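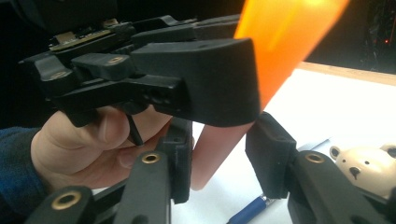 The great orange sort-out

So I've spent most of August sorting out the white table, and I have feelings about the color orange now.

If you've been reading for a while you know the table. It's the Stallby, the one with the white top and the light wooden edge, and I paid 92 dollars for it at the secondhand place on Morrison because I was going to use it for wrapping presents and cutting fabric and absolutely nothing else. You can guess how long that went on. By this summer it was where I opened the mail, ate toast, charged my phone and kept a stack of library books that I renewed until the library wouldn't let me renew them anymore.

And then there's the see-through stuff. I have a weakness for anything translucent. Drinking straws, rulers, those old pencil cases from school, soap dishes, the little gummy-looking coasters that were everywhere one year. I like the way the light gets into them and sits there. I've always been this way (my mom still has a shoebox of plastic beads I refused to let her donate), and over the last couple of years it has gotten mostly orange. I didn't plan it! Orange just holds light better than blue does. A blue one looks sort of sad until noon and an orange one looks switched on from breakfast.

How I sorted it

I did it by color first, which everyone on the internet says is the wrong way. You're supposed to sort by use. But most of this stuff doesn't have a use, so that would have been one very big pile and a stapler.

Clear went in a jar. Green and blue shared a tin, and they'll be fine, there weren't many. Pink I thought would be easy, and then I hit a whole group of things that are orange at one end and pale at the other, and I went and made a coffee. Is peach pink? Is peach orange? I held things up to the window for a good half hour like I was grading diamonds. In the end I made a rule that the strongest part of the color wins, so if there's any proper orange in it, it goes with the orange, and the frosty end just has to come along.

The final orange count was 27 pieces. I counted them twice, then found another one under the radiator, then took out one that was really amber, so 27 stands.

For boxes I went with the Vukier ones, the shallow kind with the dividers you can slide. I'd read good things about the Prillemen trays and I did get as far as putting them in my cart, but a set of four was going to cost more than the table did, and I couldn't look the table in the eye. The Vukier boxes are thinner and the lids are a bit tight. I don't mind a tight lid. They fit on the shelf with a finger's width to spare on each side, and that's more than I can say for anything else I've ever measured in this house.

The long ones gave me trouble. Anything bar-shaped won't lie flat across the dividers, it tips up at one end and then the lid won't close, so I took two of the dividers out and now there's one long slot down the middle. It looks a little like a candy box. I'm happy with it. 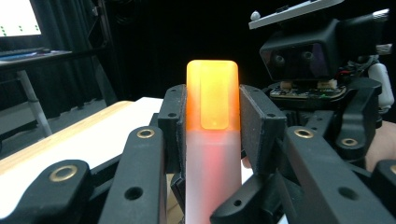
Standing them up is something else I tried, by the way. I had this idea of a row along the windowsill, tall ones at the back, and for one afternoon it was gorgeous — really the prettiest the room has ever looked, with little orange smudges all the way across the wall. Then I opened the window. I'm going to try again with a strip of that tacky putty, or maybe a narrow picture ledge if I can find one in the right length. The sill is 124 centimeters, and every ledge in every store is either way shorter or needs sawing, and I don't own a saw. I did look at saws. I closed the tab.

The table itself got a proper clean while I was at it. Dish soap, warm water, then a dry towel, and a toothbrush along the line where the white meets the wood, because that's where all the toast ends up. There's a ring from a mug near one corner that I've decided to stop fighting. The wooden edge could use some oil, and I have a bottle somewhere, possibly in the box marked KITCHEN MISC that I haven't opened since I moved.

New rules, starting now: mail gets opened in the hallway, toast stays in the kitchen, and I'm allowed one box of orange things on the table at a time if I'm looking at them or showing somebody. The rest live on the shelf. I've already broken the toast one.

Next up is the fabric drawer, and I'm dreading it a bit. It hasn't closed all the way since spring. If any of you fold your scraps around cardboard, tell me what size you cut the cardboard, mine all come out too wide and I end up trimming them with the good scissors.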